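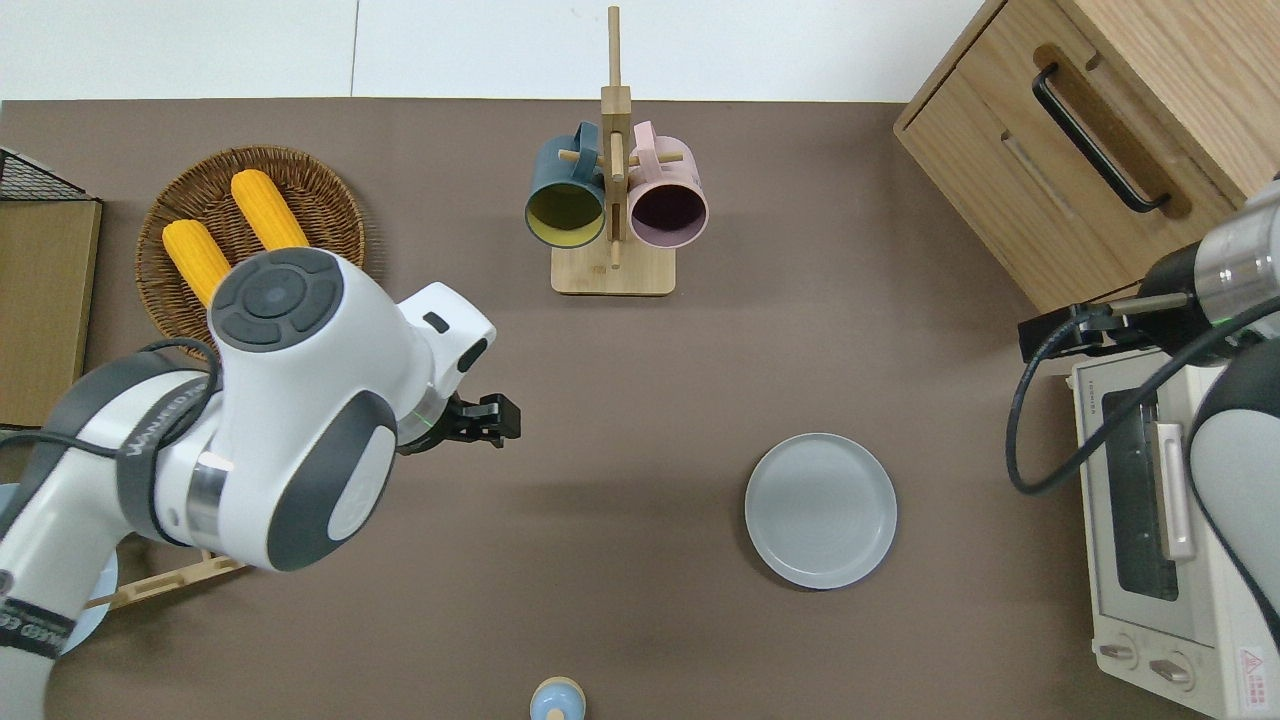 How do you keep a small kitchen counter from filling up?

Give every object one place to live, and be rude to anything that turns up without one.

That was Anayeli Solís's opening position, and she held to it for most of an hour. She has been setting up kitchens for Staddale, the rental company, long enough to have opinions on dish racks that other people save for politics.

She starts with baskets. "A round wicker basket is the best thing you can put on a counter and the worst," she said. "Put corn in it, fine, you eat the corn. Put in one set of keys and by Friday it's an office."

I confessed to a basket at home with batteries in it. She wrote something down.

Mug trees come next. Solís is for them, with conditions. The one she likes is plain wood with a square base, because the round ones tip when you load a single side — "and everybody loads a single side, the side by the kettle." She won't hang anything on it that doesn't get used in a normal week. The souvenir mugs go in a box. The box, I gathered, does not always come back.

Her first job for Staddale was the Medrano building, 80 apartments, all with the same stretch of counter and the same complaint. Tenants wanted more cabinets. "They wanted somewhere to put the bread maker," she said. "I asked when they'd last made bread. Very quiet hallway."

What they got was a slatted wooden stand for plates and a wire rack for whatever needed to drip. She is firm that boards should stand up against something. A board lying flat, in her view, is a shelf waiting to happen.

The budget was $171 a kitchen, and she came in under it by leaving things out. A supplier called Nududance had offered a matching countertop set, every piece in the same shade of sage. She sent it back. "It looked like a dentist's."

Does her own kitchen pass?

"My husband has a drawer," Solís said, after a while. "We don't discuss the drawer."

She is on to the Kavus apartments next month, where the counters are shorter and the tenants, she has been warned, own air fryers.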